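Risora > Interviews > Equipment and planning

Search articles Go

Vija Rimkutė has signed off the equipment budget at Zelley for long enough to have made most of the mistakes once. Her first purchase order for hand-held grippers covered the grippers and nothing else. "I thought we were buying tools," she says. "I had a price per unit and I multiplied it. Then came the spare finger pads, the storage, the chargers, and I was back asking for money in the same quarter."

Zelley records people doing ordinary household jobs with hand-held grippers, and sells the recordings to firms that train robot arms. The work is done in one long room with a brick wall, furnished with the sort of white shelving and drawers you would find in a flat. Rimkutė has 16 grippers on the books and is now planning the next order, which has to be agreed by September.

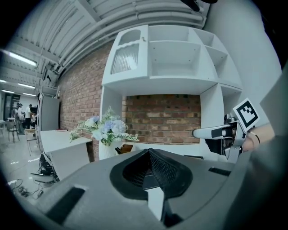
She starts with wear. The body of a gripper gives her very little trouble. The fingers do, and so do the printed markers, which have to stay clean and flat or the recording is no use to the customer. "A marker costs next to nothing. A morning of recordings you have to throw away costs a lot. So I buy markers by the box and I don't argue about it."

Pads are harder to plan for. Zelley went through 316 of them last year, and Rimkutė admits the figure surprised her when she added up the invoices. She now keeps 80 in stock and reorders from Clurkitum when the box is half empty. She did try a cheaper pad for a few weeks. Osamu Wada, who looks after repairs, asked her to stop.

"He showed me two fingers side by side and I could see it," she says. "The cheap ones were going at the edge. I had saved a bit on one line and spent it on Osamu's time."

Furniture has its own line in the budget too, although it took her a while to get that accepted. Stella Shemweta plans the recording sessions and wants the rooms changed often – new shelves, different cupboards, things put in other places. Rimkutė wanted to buy once and keep it. They settled on modular units that can be taken apart, and on a fixed sum each season for the small things that go on them.

"Stella's list always has vases on it. I have stopped asking."

On whether to rent or buy, she is for buying the grippers and renting the computers. She worked it out with Masanobu Kuroda in accounts over two afternoons. The grippers can be mended on site, and the computers are out of date before they are paid for.
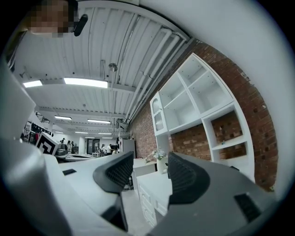 What she would ask a supplier

Her first question now is how long a replacement finger takes to arrive. One supplier, Ghiță, gave her a clear answer in writing and got the order. Another sent a brochure.

She also asks for the price of everything that touches the gripper in a normal week, down to the screws. "If they can't give me that, they haven't used it themselves."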